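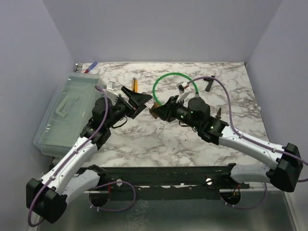

What age group is the two-arm bench kit intended for?

The kit is intended for students aged 14 and over, working in supervised school clubs or in college classes.

Two-Arm Bench Kit, Club Edition
Supplied by Drastwood Education

The Club Edition is the set used in the Buchanan Schools Challenge. Teams program both arms to share small everyday objects, such as a padlock, and are marked on control and on their written log. The course book, by Njoroge Rugemilara's team at Skumwood College, contains 74 graded tasks.

Each order includes two arms, one pair of grippers, the Ziltis control software and a printed teacher's guide. Hand tools and task objects are not supplied.

Club price: £2,000 per kit, excluding VAT
Loan period for registered clubs: seven weeks
Orders for the January term are now being accepted through the schools desk.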